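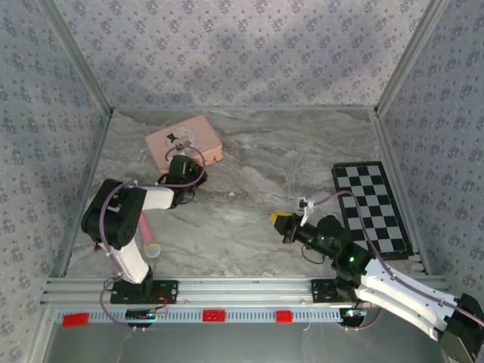
Frame pacing in the Bendau demo

Nimis put out a free demo of Bendau in January, and I have spent a few evenings measuring it. The download is small and there is no benchmark mode, so I used the walk from the harbor gate to the lighthouse and repeated it at each preset.

On High, the average was 72 frames per second. The frame-time graph is less flattering. Crossing into the market district produces two long stalls, both on the first visit only. A second walk in the same session is clean, which points to shader compilation. Deleting the cache brings the stalls back.
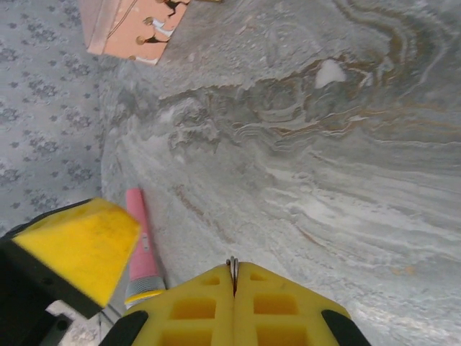

Texture streaming is the weaker part of the build. With the pool set to Medium, the floor of the customs hall loads at its lowest mip level and stays there for about 3 seconds. Stone is a hard case for this. A marble pattern with thin rust-brown and tan streaks curving through pale gray loses the streaks first, and what remains is a gray smear. Raising the pool to High fixes the hall and costs 435 MB of video memory.

Campos, the studio's previous game, used the same engine and had the same stalls until its second patch. Estell, the one before that, never got a fix.

Next I want to test the demo from a hard drive. Settings files will go up with that post.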